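우리말 이불·침구 낱말 모음 (Tovar 낱말 자료 2판) 안내문 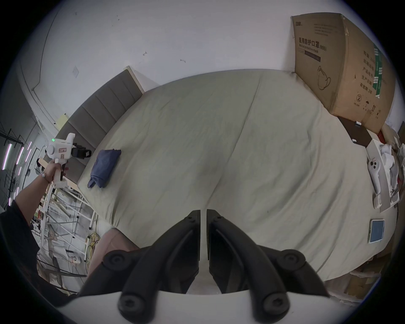

잠자리에 얽힌 말을 모으기 시작한 것은 꽤 오래전 일입니다. 처음에는 할머니 댁에서 듣던 말 몇 개를 공책에 적어 두려던 것뿐이었는데, 적다 보니 같은 물건을 두고도 집집마다 부르는 이름이 다르고, 사전에 실린 뜻과 실제로 쓰는 뜻이 조금씩 어긋나는 것이 재미있어서 그만두지를 못했습니다. 그렇게 쌓인 것을 표로 옮기고 다듬어 내놓은 것이 이 자료입니다. 사전 편찬이나 국어 수업, 글쓰기, 번역에 두루 쓰실 수 있기를 바라는 마음으로 안내문을 조금 길게 적어 둡니다. 바쁘신 분은 '파일 구성'과 '사용 조건'만 읽으셔도 됩니다.

무엇이 들어 있나요

표제어는 모두 2,039개입니다. 이불, 요, 베개, 홑청, 누비, 차렵이불처럼 물건을 가리키는 이름이 가장 많고, '개다', '펴다', '시치다', '덮다'처럼 침구를 다루는 움직임을 나타내는 말, '포근하다', '눅눅하다', '까슬까슬하다'처럼 살에 닿는 느낌을 나타내는 말이 그 뒤를 잇습니다. '이불 속에서 활개 친다' 같은 속담과 관용구도 84개를 따로 모았습니다. 속담은 낱말과 성격이 달라서 처음에는 뺄까 했습니다만, 먼저 써 보신 분들이 가장 즐겁게 읽으신 부분이 바로 거기여서 그대로 두었습니다.

파일 구성

자료는 파일 2개로 되어 있습니다.

낱말.tsv: 표제어, 품사, 뜻풀이, 예문, 쓰이는 지역, 비고
속담.tsv: 속담 본문, 풀이, 관련 표제어, 비고

두 파일 모두 UTF-8로 저장했고 칸은 탭으로 나누었습니다. 첫 줄은 칸 이름입니다. 표 계산 프로그램에서 바로 여시면 글자가 깨져 보일 때가 있는데, 그럴 때는 '가져오기' 메뉴에서 문자 인코딩을 UTF-8로 골라 주세요. 빈칸은 아직 확인하지 못했다는 뜻이고, '없음'이라고 적힌 칸은 확인해 보니 해당하는 내용이 없었다는 뜻입니다. 둘을 섞어 쓰지 않으려고 무척 애를 썼으니 합치지 말고 따로 다루어 주시면 고맙겠습니다.

어떻게 모았나요

낱말은 세 갈래로 모았습니다. 어르신들께 직접 여쭈어 받아 적은 말, 오래된 살림 책과 바느질 책에서 옮긴 말, 그리고 요즘 침구 가게의 상품 설명에서 찾은 말입니다. 말씀을 들려주신 분들의 성함이나 사는 곳은 자료에 넣지 않았고, 지역은 도 단위까지만 적었습니다. 뜻풀이는 기존 사전의 문장을 그대로 가져오지 않고 모두 새로 썼습니다. 그러다 보니 문체가 고르지 않은 데가 있습니다. 초반에 쓴 풀이는 유난히 말이 많고 뒤로 갈수록 짧아지는데, 이것은 다음 판에서 차차 맞추어 가려고 합니다.

예문은 거의 200개가 입말 그대로입니다. 맞춤법에 맞게 고칠까 망설이다가, 고치고 나면 말맛이 사라져 버리는 것이 아까워 소리 나는 대로 두었습니다. 이런 예문에는 비고 칸에 '입말'이라고 표시해 두었으니 맞춤법 공부에 쓰실 때는 걸러 내시면 됩니다.

외래어와 요즘 말

'듀벳', '매트리스 커버', '토퍼' 같은 말도 넣었습니다. 우리말 모음이라는 이름에 맞지 않는다고 보시는 분도 계시겠지만, 날마다 쓰는 말을 빼놓고서는 잠자리 이야기를 제대로 할 수가 없었습니다. 표기가 여럿인 낱말은 널리 쓰이는 것 하나를 표제어로 삼고 나머지는 비고에 적었습니다. '이불 커버'와 '이불보', '홑청'의 관계는 특히 까다로웠습니다. 같은 것으로 여기는 집도 있고 엄격하게 나누는 집도 있어서, 하나로 묶지 않고 각각 올린 다음 서로 찾아가도록 이어 두었습니다.

알려진 부족한 점

남쪽 지방의 말이 북쪽보다 훨씬 많습니다. 제주말은 몇 낱말밖에 싣지 못했고 풀이도 자신이 없습니다. 아기 이불과 관련된 말, 혼수 이불에 딸린 말도 아직 성깁니다. 색 이름은 사람마다 가리키는 빛깔이 달라서 뜻풀이를 일부러 느슨하게 적었으니, 정확한 색을 정하는 기준으로는 쓰지 말아 주세요.

달라진 점

2018년 11월 18일: 2판을 올렸습니다. 속담 파일을 따로 나누고, 4월에 받은 의견에 따라 품사 표시를 손보았습니다. 겹쳐 실린 표제어도 정리했습니다.

사용 조건

출처에 'Tovar 낱말 자료 2판'이라고 밝혀 주시면 누구나 자유롭게 쓰고 고치고 나누실 수 있습니다. 고친 자료를 다시 내놓으실 때는 어디를 고쳤는지 한 줄이라도 적어 주세요. 댁에서만 쓰는 이불 이름이 있다면 그것도 꼭 보내 주시고요! 보내실 때는 언제, 누구에게서 들은 말인지를 '외할머니께 어릴 적에' 정도로만 함께 적어 주시면 됩니다.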